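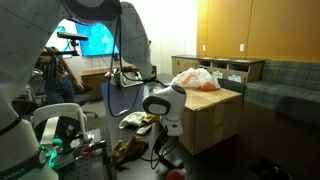 引っ越しの前に、共用の作業台の上の小物をどのように箱に分ければよいか、教えていただきたいです。10月に、私たちは同じ建物の602号室へ移ります。細かいものは毎日ふえて、しまう場所が決まっていません。台の奥にあるふたのない入れ物は、茶色や白の小さいものが山になっていて、もう上に足すことができません。手前には白い布のようなものがくしゃくしゃのままで、その横に大きい段ボール箱が立っています。この箱に全部を入れてしまうのは簡単ですが、前の引っ越しのとき、一つの箱に全部入れて、着いてから探すのに大変時間がかかりました。仕切りや袋を買う予算は3000円までです。やわらかいものと、かたい小物は、同じ箱でもよいでしょうか。よろしくお願いいたします。
Nusrat Munasinghe

Afroza Sarkar
同じ箱で問題ないと思います。やわらかいものを下に敷いて、かたいものを上に置いてください。私はいつもそうしています。

Benedito Sampaio
Afrozaさんの方法は短い距離ならよいですが、私は少し違う意見を持っています。かたい小物をそのまま布の上に置くと、運ぶ間に下へ落ちて、すき間に入ってしまいます。私は前の職場で、次の順番でしました。

まず、台の上のものを全部、三つの山に分けます。新しい部屋で最初の日に使うもの、あとで使うもの、持ち主がわからないものです。持ち主がわからない山は、紙に名前を書いてもらうために、夕方まで台のはしに置きました。

次に、小物はファスナーのついた透明な袋に入れます。Kisdenの袋は12枚入りで、私には十分でした。袋の中に、何が入っているかを書いた紙を一枚入れます。袋の外に書くと、字が手でこすれて消えることがあります。

最後に、布やぬいぐるみは、袋のすき間をうめるために使います。別に緩衝材を買わなくても間に合います。箱は八分目くらいでやめてください。重いものが多い場合は、小さい箱に変えたほうが腰によいです。

ふたのない入れ物は、中身が入ったまま箱に入れないでください。一度は必ずひっくり返ります。
Benedito Sampaio

Nusrat Munasinghe
お二人とも、ありがとうございます。三つの山の方法をためします。もう一つ質問があります。白いポリ袋も出ていますが、これを小物の袋のかわりに使ってもよいですか。

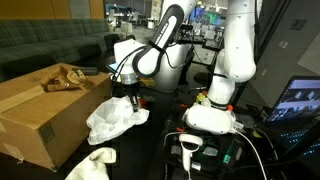
作業台の様子。左が段ボール箱とぬいぐるみ、まん中に近いほうが白いポリ袋です。

Anjana Mondal
横から失礼します。白いポリ袋は中が見えにくいので、小物には向いていないと思います。ぬいぐるみや布を入れるのにはちょうどよいです。口を軽くしばって、空気を少し残しておくと、クッションのようになります。

それから、箱の上にテープがはってありますね。中に何か入っているなら、その上に足す前に、一度開けて確認したほうがよいです。前面に黒っぽいラベルもありますが、新しい中身と合わない場合、運ぶ人がまちがえます。私は古いラベルの上に白い紙をはって、部屋の番号と中身を大きく書きます。上の面だけでなく、側面にも書いてください。箱を積むと、上の字は読めません。

ケーブルは小物の袋と分けて、一本ずつまとめてから、両はしに同じ色のシールをはるのが私のおすすめです。開いたパソコンは最後に、自分で手に持って運ぶのがよいと思います。

Nusrat Munasinghe
側面に書くことは考えていませんでした。箱は明日の朝に開けて、中を見てみます。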